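Home | Issues | Authors | Search
20th September
Bethel Woldemariam and Younes Zaki

4.2 Gripper comparison on soft parcels

Mailer bags were included at the insistence of our second author, who had grown tired of cardboard boxes behaving themselves. We fitted the Gruvness flat-fingered gripper to the left arm and the Clultedow five-fingered hand to the right, and asked each to settle a bag on the scale (Figure 8). The hand took four times as long to mount and drew nearly all the visitors.

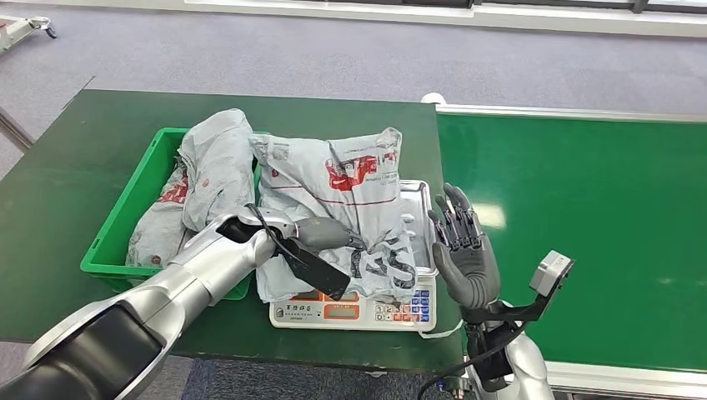

Vol. 2, p. 2,000

Figure 8. Left gripper pressing a fold of the mailer on the scale; right hand open beside the tray.

The flat fingers favour any crease they can pin, and a crumpled bag is generous with creases. Their trouble is letting go: a finger still resting on the plastic adds its own opinion to the weight. The hand has the opposite vice. It releases cleanly, having seldom held on with much conviction. We therefore logged a reading only once both arms were clear of the load, a rule the Grodar controller honoured more faithfully than its authors did.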